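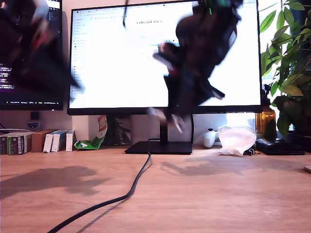
Custom deathmatch map: lifts stop working once a fourth player joins

Posted in Mapping Help - 4 answers hidden, 3 shown

I am building a medium-size arena map called Nelonstead for an old-style shooter, using the Stitemico editor. It has 1,870 brushes and 16 spawn points. With up to three players everything runs. When a fourth joins, the two lifts near the armor stay at the bottom and the trigger sound plays in a loop. The compile log shows no leaks. Full vis, normal light. I have rebuilt from a clean folder twice. What should I look at first?

Answer 1 (accepted)

Check the spawn points before the lifts. If a spawn overlaps the trigger volume of a lift, the trigger fires on spawn and never resets, and the lift waits for a release that does not come. The first three spawns in your entity list are probably clear of it and the next one is not.

Open the entity list, sort by classname, and select each spawn in turn with trigger volumes visible. Keep at least 70 units between the spawn origin and the edge of any trigger. Also set the wait key on the lift to something other than -1. In Stitemico the default changed in the January build - older prefabs still carry the old value.

You do not need full vis to test this. An entities-only compile is enough.

Answer 2

Had the same thing on Clastville, my capture map. Mine was two lifts sharing one targetname. Rename one and recompile. Did not have the looping sound though, so may be a different fault.

Answer 3

just use the Manalo lift prefab, never had a problem with it

Comment from the asker: Spawn 4 was inside the trigger on the east lift. Moved it and both lifts work. The west one had the same targetname, so Answer 2 was half of it. Sound still loops once at map start.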